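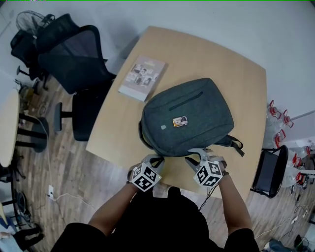 # Daststead Reading Room – minutes, November 2022

Chair: Pirmin Wieser. Nine members present, two apologies received.

## 1. Minutes of the October meeting

Approved with one change. The donation from Kälin was listed as four boxes of books. It was four crates, and two of them were sheet music. The sheet music has gone to the school.

## 2. Opening hours

The room will stay open until 8 p.m. through the winter, as last year. Members asked if Saturday mornings could be added. The chair said the building is let out for choir practice then and the noise carries. Left for the spring.

Returns can still be dropped in the box by the side door. The lock on the box sticks – try lifting the flap before turning the key.

## 3. Loans and overdue books

There are 94 books out at present, some 9 of them overdue since before the summer. Reminder cards will go out again. It was agreed that no fines will be charged on children's books.

A member asked that travel guides be lent for four weeks instead of two. Agreed, except for the new Karov walking guide, which has a waiting list.

## 4. Heating

The Civovitz boiler was serviced in October. The engineer bled the radiators and replaced a valve in the back hall. The front room is still slow to warm up, and those opening up are asked to turn the heat on an hour ahead. A second quote for the window seals is expected before the next meeting.

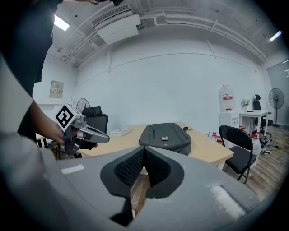
The matter of furniture was carried over from October. The long shelves by the entrance lean forward and will be fixed to the wall before any more books go on them. Members also want more places to sit and read near the windows. The chair suggested light wood with a pale beige top, like the table in the photo, and the meeting preferred this to the dark desks on offer from the town hall. Pirmin Wieser will ask for prices on two. The dark desks will be declined with thanks.

## 6. Winter book sale

To be held in the back hall. Paperbacks at 50 cents, hardcovers at two dollars. Unsold books go to Karov with the spring collection – last year they were left in the hallway until Easter and the damp got into them.

Sorting starts the week before. Please bring boxes with lids.

## 7. Other business

The spare key to the stationery cupboard is missing. Anyone who has it should leave it in the desk drawer.

The next meeting will be at the usual time in the front room.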